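Notes, Samside short course, unit 11. Teaching by showing. March 6, 2021

Slides are thin this time so read these first. Some of it repeats unit 10, sorry, skim.

## Two ways to show

**Remote control.** You sit at the leader arms, the robot copies. What gets recorded is what the robot really did: its joints, its cameras. Slow. Cloth is miserable this way, you can't feel when you've pinched one layer or four. People tense up and the motions come out jerky, long pauses in the middle.

**By hand.** Carry the gripper itself, camera on top, do the task with your own arms. Much faster, and it goes where the robot can't, e.g. an actual bedroom. What you lose: no joint angles, only the path of the gripper in space, and that has to be worked out afterward from video + motion sensor. Also nothing stops you from making a move the arm could never make. Reach limit check comes after, in Virkeo, and it throws demos out without mercy.

Both end up as the same thing on disk. Images, gripper pose, opening width, all with time stamps. The policy doesn't care which one you used. You will care when the stamps don't line up.

## Why cloth

- no fixed shape, so "the pose of the object" means very little
- the edge you want is often under another edge
- two people fold the same towel two different ways and both are fine

That last one is the trouble for plain imitation. Average of two good folds = a bad fold. Come back to this in unit 12 with the multi-mode stuff. For now: agree on ONE way before you record. Write it on the board. Which hand goes first, which corner, where the stack ends up.

## Numbers from the Rirnirora set

371 demos recorded, 111 dropped. Most of the drops were lost tracking (hand moved too fast, or the camera saw only blank sheet and had nothing to hold on to). Patterned bedding helps a lot there. Plain white is the worst, glossy surfaces not much better as the highlights slide when you move.

Heydari handout has the full table, don't copy it out, just know the reasons for dropping.

## Doing it

1. Calibrate the opening width. Full open, full closed, both recorded, before each batch.
2. Slow sweep of the work area first so the map has somethng to build on.
3. Start with fingers open. Keep them where the camera can see them.
4. Come in at an angle, pads facing the fold. Straight down crushes the stack.
5. Close, wait a beat, lift. The wait matters for the labels.
6. Let go fully before backing off. Half open drags the top layer with you.
7. Botched it? Stop, mark it, start over. Don't fix it on the fly unless the batch is tagged "recovery".

Gripper views, red cloth folded on the checked sheet:

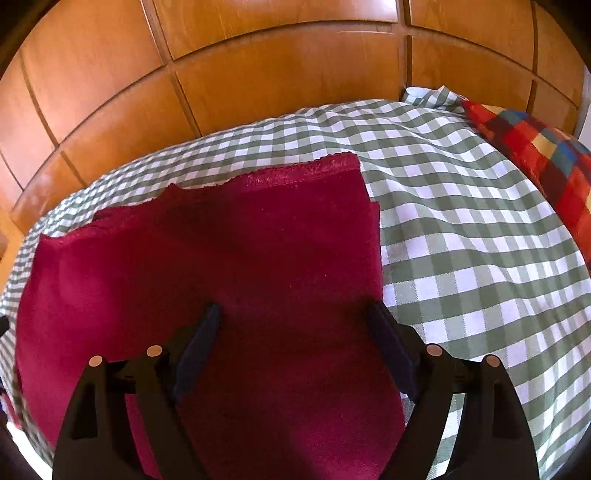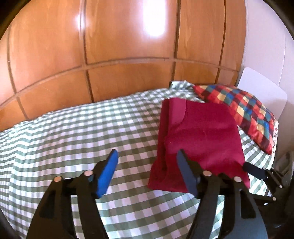

## Lens

Wide angle, so straight lines come out as curves. Leave it. Do NOT undistort before training unless you do the same at run time, one group did it on one side only and lost most of a week. Dark corners stay too, crop them or keep them but be consistant.

Exposure: lock it. Auto will hunt every time the cloth fills the view.

## Before next time

Record 2 short batches, one by hand, one by remote control, same fold. Compare:

- time per demo
- how many you had to mark bad
- gripper width over time, plot both on one axis

One page, plots included. Say which fold you agreed on and who started with which hand. Raw files go in the shared folder under your group number, not by email please. Bench sign-up sheet is on the lab door, hand units have to be back on the charger by closing.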